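Wed 20 January

Grasp data, second pass

I've been meaning to write up the mouse results before I start on the next object, so this is mostly for my own records and for the few people who asked after the last post.

The question was simple enough. If you teach a policy to pick up a small object from hand-held gripper demonstrations, does it matter where you do the recording? In July I had 200 demonstrations, all done on my own bench at Stirkine with a plain grey backdrop. The policy worked well on that bench and fell over nearly everywhere else. So for the second pass I kept the object class the same and took the gripper out to places with furniture, signs and shelves in the background. I've called the new set Sovdale, and it has 732 demonstrations in it.

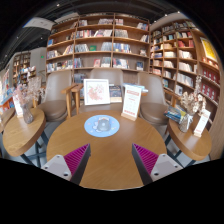 Every demonstration starts with the fingers open and well back from the object. I try to vary that starting position more than feels natural, higher or further left than I'd go if I were just picking the thing up. Left to myself I approach from the same side every time, and the policy picks up the habit and won't recover when it's started from anywhere else.

The training code is Kaplan, unchanged apart from the crop. I used to crop the wide view down to the middle, on the theory that the edges were distracting. For this pass I left the whole circle in. That change cost some training time and I wasn't sure it would be worth it, but the runs with the full view were steadier in the last part of the approach. My guess is that the edge of the table and the chairs behind it give the model something to judge its motion against. I haven't tested that properly, so take it as a guess.

The mouse is an awkward object in a few ways. It's low, the sides curve, and a small error in height means the tips close on the pad instead. A patterned pad makes it a bit harder again for the bench policy, which had only ever seen plain colours. I labelled each approach at the point where the fingers were on either side of the body and before any closing motion.

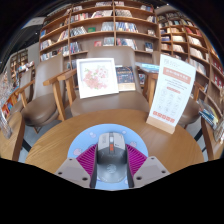
Gikgate Notes, no. 82

On results: the bench policy and the Sovdale policy were both run on tables neither had seen. The bench one tended to stall short of the object or drift toward whatever was brightest. The Sovdale one got its fingers to either side of the mouse far more often. When it did fail, it was usually on height. I'd like to put a proper table up here, but I changed the starting heights partway through the evaluation and the early runs aren't comparable with the later ones. I'll redo them.

I also trained 2 smaller versions, one using only the tidier demonstrations and one using a random cut of the same size. The random cut did better, so I've stopped throwing out the wobbly ones.

Next is a stapler, same procedure, same labels. The code for the labelling step is in the Kaplan folder under the usual name.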